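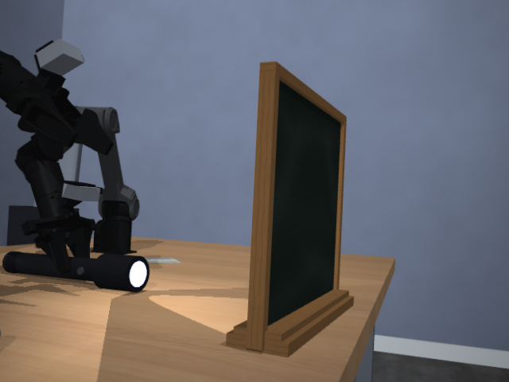

How long does a club team need before its first run counts? Four weeks, if everyone shows up.

Chapter 2. Getting the Simulator Going

Start in sim. Always. Lindalva Damasceno's Sunday group at Zenetthorpe did 30 runs there before anyone touched hardware — and still found bugs. Flashlight task first, blackboard in the way, then the rest.

You'll need: the Skaltik files, a notebook, a partner. Write down evrey run, bad ones too.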